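Feb 3, 2023

Glaze notebook, Clarkach studio, back bench

Opened the kiln at lunch. Cone 6 went down nicely, cone 7 barely leaned, which makes it the first firing since the new elements went in that I would call boring. I mean that as high praise. The controller says the hold ran the full 10 minutes, and for once the cones agree with it.

Load was 11 test tiles plus two of Damir's bowls, which he slid in at the last minute with the words "they're bisqued, probably." They were. Kiln wash on the middle shelf is flaking again at the left side. Need to scrape it and do two thin coats instead of the one heroic one I did last time.

Results, Etholm white base, same clay body throughout:

Tiles 1 to 4, silica up in small steps. 1 crazed before I got it to the bench, I could hear it pinging away. 2 crazed while I was writing about 1. 3 and 4 are quiet so far. I have been fooled by quiet before, so all four go in the freezer overnight and then into the kettle.

Tiles 5 to 8, swapped part of the feldspar for the bag marked Nikzad. The label gives a name and a weight and keeps everything else to itself. 5 is fine. 6 is fine. 7 has pinholes like a crumpet. 8 ran off the tile and is now part of the shelf.

Tiles 9 to 11, the tin additions. All three look the same to me. Sorin says 10 is "warmer." Sorin says this about one tile in every batch.

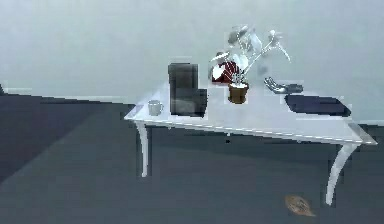 Thickness is still my main suspect for the pinholes. Tile 7 was dipped last, when the bucket had settled and I was too lazy to get the drill out, so the bottom half got something close to pudding. Specific gravity before the session was fine, and I didn't check it after, which is a great way to keep a number looking good. The real trial is a curved surface anyway. A flat tile forgives nearly everything, and then you put the same glaze on a small white mug with a rounded handle and it goes thin on the lip and heaps up where the handle joins. Next round gets two mugs along with the tiles, one dipped and one poured, handles attached by me so that there is no one else to blame.

Shelf repair: ground off most of tile 8 with the rubbing stone. Left a crater. Turned the shelf over. The other side has an older crater, from May, so I turned it back.

Sieving: the 125 mesh has a hole near the rim, big enough to let through exactly the lumps one buys a sieve to catch. Could be the whole pinhole story right there. New one on order from Pakamora, along with more cones. Until it arrives, use the coarse one twice and hope. Please do not patch the old one with glue again. I found the glue. It was in tile 6.

Spent the afternoon typing the old firing logs into the spreadsheet. We are up to row 2,000, counting a long stretch where every entry in the notes column reads "ok?" in Damir's handwriting. I kept the question marks. They seem to be data. 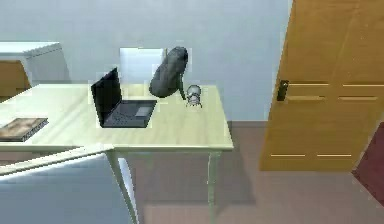 Laptop open on the table, dark gray cat facing the other way.

One useful thing did come out of the logs. Nearly every pinholed load had a fast climb through the middle of the firing, and the good ones dawdled there. So the next schedule slows that segment down and leaves the top hold alone. If I change the hold as well I'll be back to not knowing anything, only with a higher electric bill.

To do before the next load:

Scrape and wash middle shelf (crater side down)
Remix Etholm bucket with the drill, all the way to the bottom
Check gravity before AND after dipping
Ask Sorin which tile is 10 with the numbers covered up
Return Damir's bowls. One has a chip of tile 8 on the foot. He may not notice if I hand it over right side up.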